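Munro House Residents' Association
Minutes of the regular meeting, April
Place: the common room, ground floor
Start: 6:35 p.m.

Present: nine residents, the chair, and the secretary who writes these minutes. Two households sent their excuses by phone.

1. Minutes of the last meeting

The minutes were read and accepted with one correction. Under item 4 the word "dryer" must be "drying rack". The dryer was never discussed in March.

2. Laundry room

The chair reported that the second washing machine works again. The Vetavon repair man changed the door seal and cleaned the filter. The bill was 751 dollars, which several members found high. The secretary will ask for the bill with the hours and the parts on separate lines. Until this paper comes the bill is not paid.

The floor near the sink is still uneven. It was remarked that the house was built in 1959 and the floor in this room is probably the first one. A new floor is not in the budget for this year. A rubber mat will be put there, and the resident from the third floor who offered one is thanked.

3. Shared linen and the clothing shelf

This item took most of the evening.

The shelf for clothing that residents give away is too full. Things are put there in bags, and people who look for something open the bags and leave everything in a pile. One member said that she folded the whole shelf on a morning and by supper it was again a pile. Another member answered that people must be allowed to look, otherwise the shelf has no use.

It was agreed that the clothing will be sorted in two groups, adults and children, and that towels go in the linen cabinet and not on the shelf. Things with a stain or an open seam should not be given. A discussion followed about what is an open seam. Some members wish to keep pieces that need only a few stitches, and there is a sewing box in the cabinet for this. The meeting decided that such pieces go in the blue basket under the window, and after one month they go to the textile container in Pledthorpe.

On folding, it was asked that everybody uses the same way, so that the stacks stay straight. The way that was accepted: lay the piece flat, find the hem, bring the sides to the middle, then fold from the hem up. For towels - in half, and in half again, with the closed edge to the front. A page with these steps will be hung inside the cabinet door.

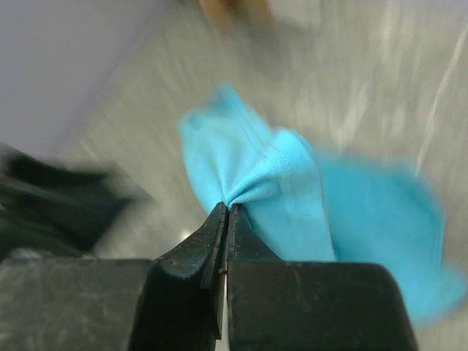

Item 3, clothing and linen: light blue cloth held near the stitched seam.

The question came if soft knit things should be rolled instead of folded. It saves space, but the sizes cannot be read when the piece is rolled. By vote, six for folding and three for rolling. The chair did not vote. Folding stays.

One member asked that the bigger bath towels be kept on the lower board, because she cannot reach the top. Accepted without vote.

4. Money

The association account stands at 3811 dollars after the payment for the window cleaning. From this, 809 dollars are kept apart for the laundry room and can be used for the repair bill when it is cleared. The cost of the shelf labels is small and will come from the cash box.

The member who checks the books asked again that receipts are given within the same month. Two receipts from the winter are still missing, one for light bulbs and one for the salt for the front steps.

5. Order for the linen cabinet

The present cabinet door does not close well on the left. Two possibilities were looked at: to change the hinges, or to buy the tall Nesta cabinet that one member saw in a store. The measurements of the Nesta cabinet were not known at the meeting - it must pass through the door of the laundry room. The member will measure it and write to the secretary. If it does not pass, the hinges are changed and the matter is closed.

6. Other matters

Wet laundry was again left overnight in the first machine. The note above the machines will be printed in bigger letters.

The key for the common room was not returned two times in the last month. It should hang on its hook before 10 p.m.

A resident asked if the bicycle hooks in the passage can be used for strollers. The answer is no, the hooks are too high and the passage has to stay free.

To do before the next meeting:
Secretary - detailed bill from the repair company, page with the folding steps, bigger note for the machines.
Chair - the rubber mat, labels for the shelf.
Second floor households - sort the clothing shelf in the two groups.
All - look at home for the missing receipts.

The next meeting is in May, same room and same hour. The meeting was closed at 8:10 p.m.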